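Visit report: one afternoon in the Usden data center

In February I had the possibility to visit the operations site of Kalleck in Usden, together with two colleagues. We run a small cluster ourselves and wanted to see how a bigger team handles load and failover in daily work. I write down what I remember, mostly for those who could not travel.

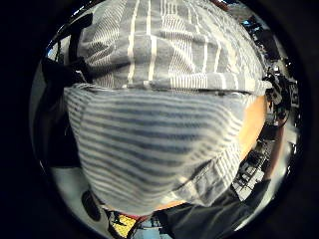
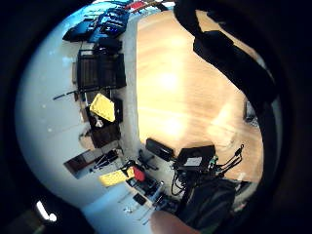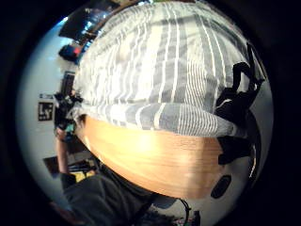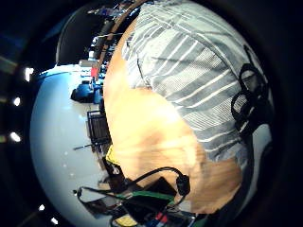
Platform and Middleware Group, Wojcik Systems

Jussara Damasceno, the head of operations, received us and spoke first for 45 minutes about the history of their message layer, which they call Sikunley. It started as a simple queue in front of the billing system. Today all internal services talk through it, and over 10 teams depend on it. She was very open about the mistakes. In the first version every node kept its own routing table, and when two nodes did not agree, messages traveled in circles until somebody restarted one of them by hand.

Then we went to the machine hall. It is smaller than I expected, and very loud. The two load balancers stand in different rows with separate power, and each can carry the full traffic alone. I asked how often they test this. The answer was: every month, during working hours, with real traffic. At our place we do it at night and only after a long discussion, so this made an impression on me.

Jussara switched off the active balancer while we stood there. On the monitor the curve of open connections made a small dip and came back. Long sessions were cut and the clients had to connect again - this they accept, and the client library handles it with a random delay, so that not all of them come back in the same second.

Less convincing for me was the configuration part. The settings for each node are still kept in text files and copied with a script. They know that it is a weak point and want to replace it, but there was no date.

After coffee we discussed session state. Kalleck keeps no state in the balancer at all, only a short key which says where the session lives. My colleagues would like to try the same with our order service. I have asked Jussara for the retry settings of the client library and will put them in our group folder when they arrive.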